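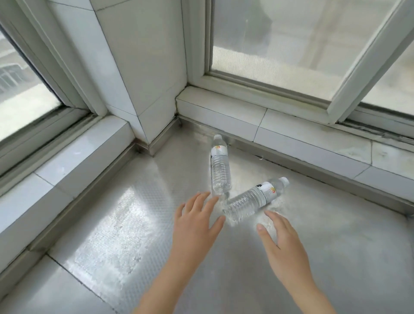 Two water bottles by the window.

Three Days in Warkbridge
By Yi-an Nam
21 Dec 2023

Warkbridge is a river town that most people pass on the way to the coast. I had driven by the exit for years before I finally took it in August, with three nights booked and no real plan. It is a good size for a long weekend. You can park the car when you get there and leave it until you check out.

The train is also an option. There is a direct service from Brekent on weekdays, and on weekends you change once. The station is at the bottom of the hill and most of the places to stay are at the top, so pack light or take the bus from the stop across the road. The bus does not give change.

Where to stay

I stayed at the Skedano, a small hotel on the upper square. The rooms at the back look over the river and are worth asking for. The rooms at the front are larger but get the noise from the square, where deliveries start early. Breakfast is included and runs until ten. The elevator stops one floor short of the top, so mention it when you book if stairs are a problem.

There are cheaper guesthouses near the station. They fill up in the summer, mostly with walkers, and several close from November until the spring.

What to do

Start with the old bridge, which is closed to cars. From the far side, a footpath follows the river north to the mill and comes back through the orchards. It took me most of a morning with stops. The first half is flat and paved. The second half is dirt and gets muddy after rain, so wear real shoes.

If you want a view, climb the clock tower. There are 631 steps, in two flights with a landing halfway, and the upper flight is narrow enough that people have to wait for each other. Tickets are sold at the door in the morning only. I went on my second day, right after opening, and had the top to myself for a few minutes before a school group came up.

The town museum covers the river trade and has a collection of about 900 painted signs from shops and boats. Many are hung close together with very little labeling. I would skip the audio guide and ask at the desk if Nurhan Altıntaş is giving a tour that day. She grew up over one of the shops whose sign is in the collection and knows who painted most of the others. Her tours last an hour and are included with admission.

The Saturday market takes up the whole lower square and part of the quay. It is mainly food, with a few stalls of secondhand books and tools at the river end. Go before eleven if you want bread.

Where to eat

My best meal was at Öztürkmen, a family restaurant on a side street behind the market. I had lamb with eggplant and a plate of pickles, and went back the next night for the same thing. They do not take reservations, and by seven there was a line outside. Lunch is quieter and the menu is the same.

For coffee, the bakery next to the post office is better than anything on the square. It has a few stools and no restroom.

Getting out of town

On my last day I took the bus to Brekent and walked along the sea wall. The beach is stony and the water is cold even in August, but there is a good fish counter at the harbor and a bus back every hour until early evening. Check the winter timetable if you are going in the next few months. It drops to four buses a day after New Year, and the last one leaves Brekent in the middle of the afternoon.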